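Tasterreihe Skorilard – Übungssatz für Robotik-AGs und Schülerwettbewerbe

Artikelnummer 316-27
Lieferbar, Versand ab Lager Prinditz
Preis je Satz: 198 Euro inkl. MwSt.

Die Tasterreihe ist ein Aufgabensatz für Arbeitsgruppen, die bereits einen Roboterarm mit Greifer haben und eine überschaubare erste Aufgabe suchen. Drei Tastergehäuse werden nebeneinander aufgestellt, der Arm soll sie in einer vorgegebenen Reihenfolge anfahren und drücken. Entstanden ist der Satz in der Robotik-AG der Hodžić-Schule, die ihn im März erstmals beim Sison-Cup für Schulteams eingesetzt hat.

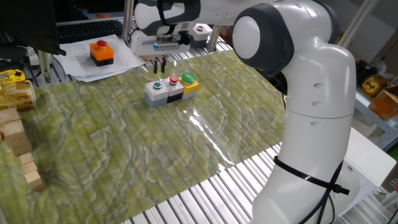 Drei Taster in Reihe auf marmorierter Unterlage, Greifer in Position über dem Tisch.

Die Gehäuse unterscheiden sich in Farbe und Tasterform. Das ist für die Aufgabe wichtig: Ein Pilztaster verzeiht einen seitlichen Versatz, ein kleiner Taster verlangt eine genauere Zielposition. Wer mit Kamera arbeitet, kann die Farben für die Erkennung nutzen. Ohne Kamera werden die Positionen von Hand eingelernt.

Lieferumfang
3 Tastergehäuse, davon eines mit grünem Pilztaster
1 Unterlage, grün marmoriert
7 Aufgabenkarten in drei Schwierigkeitsstufen
Wertungsbogen für den Wettbewerb

Nicht enthalten sind Roboterarm, Greifer, Tisch und Steuerrechner.

Aufbau
Unterlage auf den Tisch legen und an den Ecken fixieren. Die Gehäuse bündig aneinanderschieben. Zuerst mit langsamer Fahrt testen und die Höhe über jedem Taster einzeln einstellen. Die Unterlage glänzt etwas – bei Kamerabetrieb die Deckenleuchten prüfen und gegebenenfalls den Tisch drehen.

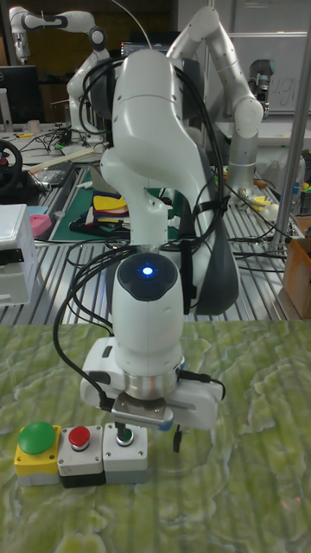

Fingerplatte des Greifers knapp über dem rechten Taster der Reihe.

Die Reihe lässt sich von beiden Seiten anfahren. Auf den Aufgabenkarten ist deshalb die Farbe genannt und keine Platznummer. In der zweiten Stufe wird die Reihenfolge erst kurz vor dem Lauf gezogen. In der dritten Stufe dürfen die Teams die Gehäuse des Gegners umstellen, die Reihe muss aber geschlossen bleiben.

Gewertet wird der saubere Druck. Verschiebt der Arm ein Gehäuse, gibt es Abzug. Drückt er zwei Taster zugleich, zählt der Lauf nicht.
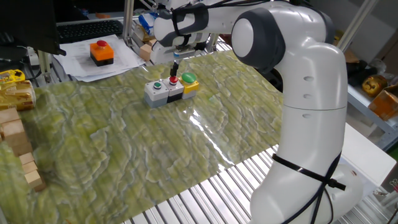 Für Gruppen ohne Erfahrung empfehlen wir, mit dem mittleren Taster zu beginnen und die beiden äußeren erst dazuzunehmen, wenn der Ablauf zehnmal hintereinander fehlerfrei war. Eine Doppelstunde reicht dafür in der Regel aus. Zwei Personen je Arm haben sich bewährt, eine am Rechner und eine am Not-Halt.

Ersatzteile
Taster, Unterlage und Karten sind einzeln erhältlich. Schulen bestellen auf Rechnung, ab drei Sätzen entfällt der Versand.

Fachliche Fragen zu Aufgaben und Wertung beantwortet Eleni Nedeljković über das Kontaktformular.

Stand der Angaben: 11. August 2026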